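Can a robot do the chores yet? Ask it to open a packet

Nov 9, 2025
By Imelda Cruzado

My brother-in-law runs a small gift-wrapping and party supply counter in Jasorstead, and every time a new robot video makes the rounds he sends it to me with the same message: "When can I have one?" I used to answer "not in our lifetime." I've stopped saying that. These days I tell him it depends which part of the job he wants to give away, and then I go on for longer than he'd like.

I spent 22 years on packing lines before I started writing about them, the last 5 at Grarnmont, and what I remember best is how much of the day went to things that never made it into a job description. Opening the bag the parts came in. Peeling one sheet off a stack. Wiping a smudge off something shiny without leaving a worse one. Holding an item still with the heel of your hand while your fingers got on with something else! We timed the lifting and the sealing down to the second, and the small stuff just got folded in as if it were free.

So when people show me a robot hauling boxes, I'm polite about it. Machines have been good at boxes for a long time. What gets me out of my chair is a pair of hands working on something flimsy.

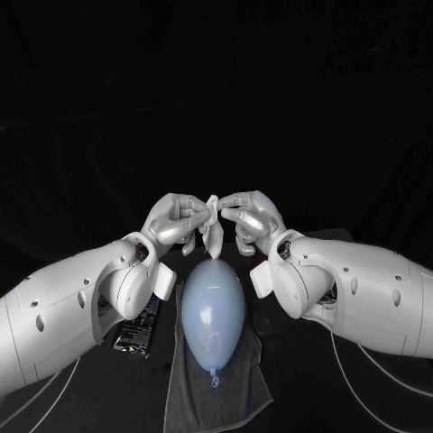
Tissue in both hands, with a balloon underneath.
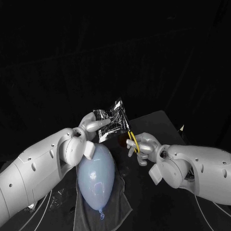
Think about what a tissue asks of a hand. It weighs next to nothing, so there's hardly any push back to tell you that you've got it. It changes shape every time you touch it. Grip too far in and it bunches up, pull a little and it tears. Plastic film is bad in its own way: slippery, noisy, and forever springing back to the shape you didn't want. And scissors! I have taught grown adults to cut film cleanly and it took them most of a morning. One hand has to keep the film steady while the other works the blades, and the two have to agree with each other the whole time.

That's why I'm excited about five-fingered hands, even though plenty of engineers I respect think they're a waste of money. Florante Padilla, who kept the machines running at Grarnmont all the years I was there, still argues with me about it. His view is that if you need to open 65 packets an hour you build a packet opener, and it will beat any fancy hand on earth. He's right, for 65 packets of the same kind. But the counter in Jasorstead gets a different packet every time the door opens, and so does my kitchen. The tools are already there, too. Scissors, cloths, tape dispensers, all of it made for fingers. I would much rather have a machine that can borrow my scissors than one that needs its own special drawer of attachments.

Are we there yet? No, and I don't want to oversell it. A single good try tells you very little about the next hundred. I want to know how long a job takes, how often a person has to step in, and what happens when the film splits the wrong way or the tissue drifts off the table. I'd want to know whether a person was steering, as well. Those numbers hardly ever come with the pictures, and people selling robots should get used to being asked for them.

Back in May I made myself a list of chores I'd pay to be rid of. Folding fitted sheets was on it, and matching lids to containers, and cutting open the inner bag of every single thing I buy. Florante read it over lunch and crossed out the lids, on the grounds that no one has solved that one with human hands either. The inner bags he left alone. I'm taking that as a maybe.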